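Search this forum Enter keywords Go
3 min read

Wallpaper liner or straight to paint over old plaster?

mallee_kate
We've got a 1950s weatherboard with original plaster in the hallway and two bedrooms. Hairline cracks everywhere, a few bigger ones over the doors. The painter quoted to fill, sand and hang lining paper before painting. My brother-in-law reckons lining paper is a waste of money and I should fill the cracks and use a decent thick primer. Hallway is 13 metres of wall if you add up both sides. Who's right?

Patora
Your painter. Filler on its own will look great until the house moves in summer, then every crack comes back in the same spot. Lining paper bridges them. I did our lounge four years ago in the 1,000 grade and it's still flat.

rustyhinge
Disagree. Lining paper is fine if the plaster underneath is sound. If it's drummy you're just gluing paper to something that's already letting go. Tap the walls with your knuckles first. Hollow sound means the plaster has come off the lath and it needs screws and washers, or it needs to come down.

mallee_kate
Tapped the lot this morning. Bedrooms sound solid. Hallway has a hollow patch near the meter box the size of a dinner plate.

rustyhinge
Cut that bit out and patch it. Leave it a fortnight before you put any colour on.

Mekdes Shiferaw
A fortnight is overkill for a small plasterboard patch. It depends what you fill it with. Setting compound can be sanded the next day. If it's a traditional lime mix then yes, wait, and wait longer than that in July.

rustyhinge
It's an old house. I'd use lime. Board next to old plaster always shows at the join.

Mekdes Shiferaw
I've done dozens with board and they don't show if you feather the edges out wide enough. We won't agree on this one.

Worku
Back to the paper question. Kate, if you end up lining, size the wall first. Old plaster sucks the water out of the paste before you can slide the sheet into place. Then the edges dry first and lift. Diluted paste is fine for sizing, you don't need the stuff in the tin.

mallee_kate
Does the same go for coloured paper? I was thinking of one blue wall in the small bedroom, paper instead of paint. I've been holding sheets up to see how the colour looks against the white.
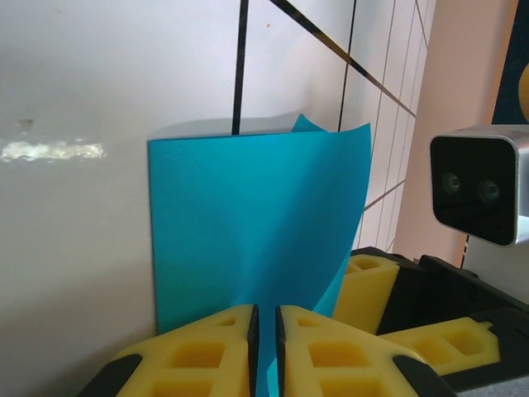 Photo: mallee_kate, own photo

Zistelon
Nice colour. More green in it than I'd pick for a bedroom but it's your house. Same rules for sizing. Line the wall underneath as well, horizontally, so the joins don't land on top of each other.

Patora
I like the turquoise. If the top corner wants to roll forward like that, roll the sheet the opposite way overnight before you paste it. Then let it soak for as long as the label says.

Adanech Beyene
Check whether it's proper wallpaper or craft paper before you buy enough for a wall. I papered an alcove with craft paper and the colour bled into the paste. Looked awful. Had to strip it and seal the wall with oil-based primer.

mallee_kate
Good point. It's a sample sheet, no label on it. I'll ring the shop. The roll they quoted me was $108 so I want to be sure.

Zistelon
$108 a roll is steep. Muten do a plain blue for $40 and it hangs well. Get the batch numbers the same.

Worku
Get one more roll than you think, too. Doors and windows eat it up.

rustyhinge
Or paint it blue for the price of a tin. Still fix the hallway first.

mallee_kate
Hallway is getting done first. Painter is coming back at 8 am to look at the hollow bit. Will post what he says about the lime.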